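I stayed up far too late on count night, eating toast over the sink and refreshing the council website, and I still went to bed without a result. Pryor ward was down to 18 votes between first and second. After the recount it was two. Two! I have more people than that in my kitchen most mornings.

So of course Marama Fairweather's lot are now being told they're bad losers for asking to have the postal votes looked at again. I didn't vote for her (sorry, Marama) but I think she's right to ask, and I'd like to think I'd say so if my own side were behind. 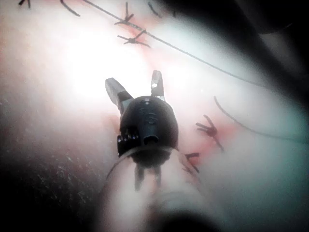
Opinion | Local Elections

What bothers me is the 344 postal ballots set aside over signatures. My signature changes depending on the pen and how cross I am. My mum's has been a wobbly line since her wrist operation, and she has voted in every election for 53 years. If hers is in that pile I want a person to ring her up and check before it gets binned.

Yes, it costs money, and yes, it drags on into March. Marama Faulkner wrote in these pages on 24th February that the town needs to "move on" – well, the town can wait a fortnight. The bins are still being collected. The new councillor, whoever it is, gets years in the job, and I'd like them to start it without half the ward muttering in the queue at the chemist.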